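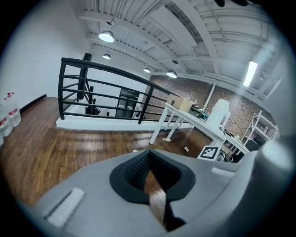
Friday, and the upstairs still isn't done. I swept the floor on Wednesday night and there are scraps by the table legs again. How. The long white table was supposed to be for sewing and so far it's for boxes and cables.

Water bottles stay against the wall for now - I'm not carrying them back down those stairs. Triin Grigaitė came by at lunch and said move the table closer to the railing, more light. Maybe. It weighs a ton and the hardwod scratches if you look at it wrong.

Still to do: felt pads for the legs (Handix has them, 2 packs), a bin, somewhere for the cables to live. Paint can wait til May. Ok, back to it, the cardboard goes out at 6.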